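Skilled worker visas: "We lost two people while the form was loading"

2025-07-27

Skondow makes scheduling software for kitchens, canteens, that sort of thing. 118 staff, two floors above a tile showroom in Kullitgate. Twenty-three of them are here on a sponsored visa. The head of people, who asked us to leave her name out because she has applications pending, had half an hour between calls. She used most of it on paperwork.

"I was hired to do training and pay reviews," she says. "I'd say three days a week now is visas. Nobody put that in the advert."

What set her off was the change to the fee rules at the firm's second office, in Maldonado. Staff used to move between the two on a short transfer, six months at a time. Now each move is treated as a fresh application, with a fresh fee and a fresh wait. The company's bill for the first half of the year was 2123 a head, she says, before lawyers. Last year it was 700.

"And that's for people we already employ. They've got a desk. They've got a mug."

Is the money the worst of it? No, she says, quickly. The wait. One engineer was told eight weeks and got nineteen. He couldn't travel, missed his sister's wedding, and then the approval came with his surname spelt wrong so it had to go back. Another had an offer from a rival in a country with a faster queue and took it. "We lost two people while the form was loading. That's how it felt anyway. I can't compete with a place that says yes in ten days."

She is careful about the politics. Skondow signed the open letter that went round in the spring, along with 503 other firms, most of them smaller. She wasn't sure it would do much good and still isn't. The big names had already said their bit and got the headlines. "A company our size signs a letter and you get an automatic reply. But the staff noticed. Somebody printed it out and stuck it by the lifts."

Not everyone was pleased. A few people in the office thought the firm should hire locally first and said so, at a meeting that by her account got "a bit warm". She has some time for the argument. Skondow takes four school leavers a year and would take more if it had people free to teach them. The people who'd teach them are, mostly, the ones stuck in the queue. "You can't grow juniors without seniors. I've said it so many times I'm sick of hearing it."

What would she change? She has a list, and reads it off her phone. A named contact for each sponsor. A fixed time limit, even a long one, so she can tell people something true. Fees back if the office misses its own deadline. Then she puts the phone down and adds one that isn't on it: stop changing the guidance in the middle of an application. It's happend to her twice.

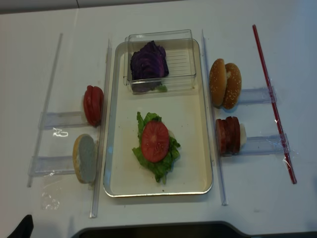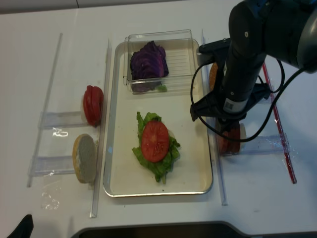
Skillimden, the industry group, says it will publish a survey of its members in August. She has filled hers in. It asked how many hours a month the firm spends on visas and the biggest box you could tick was "over 20". She ticked it and wrote the real number in the margin, then remembered it was an online form, so really she wrote it in the comments.

Would she advise a new firm to bother with sponsoring at all? Long pause. Yes, if they have somebody who can do it full time. No if it's going to land on whoever runs payroll. The licence itself took Skondow five months, and the first audit came less than a year later. Two inspectors, a whole morning, every contract out on the table. They passed. One thing was flagged, an old adress for somebody who'd moved flats.

She is more worried about the transfers now. Three people are due to go out to Maldonado before the end of the year and none of them has booked anything. One has given notice on a flat. She's asked the landlord for another month and hasn't heard back.

Her next call was ringing by this point. It was the lawyers.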